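# A stand for the spoons: the Dastora utensil rack
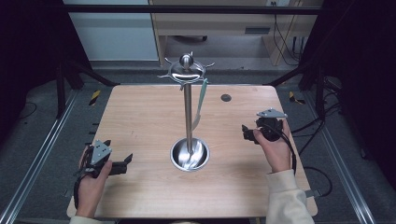 *Torkent, 15 November 2022*

I have wanted one of these for years, ever since my aunt Kazimiera Gajewski kept hers beside the stove and let us kids spin the ladles (she was a patient woman!). So when my old crock finally cracked, I went looking for a proper hanging rack and came home with the Dastora.

It's a simple thing - stainless steel, a round shallow base, one tall thin pole, and a ring of little hooks at the top with a polished ball to finish it off. I love that ball. It makes a nice handle when I want to move the whole rack out of the way of my pastry board, though it does show every fingerprint.

The mint-green handle came from a set I already had, and it hangs well clear of the base. My longest ladle does too, with a bit of room left over. The hooks are small, so check your handles before you buy - two of my old wooden spoons have no hole at all and have gone back in the drawer.

The base catches drips and wipes clean in a second. I do wish it were heavier, and I try to hang things on both sides to keep it steady. I paid 50 for mine and I'd buy it again.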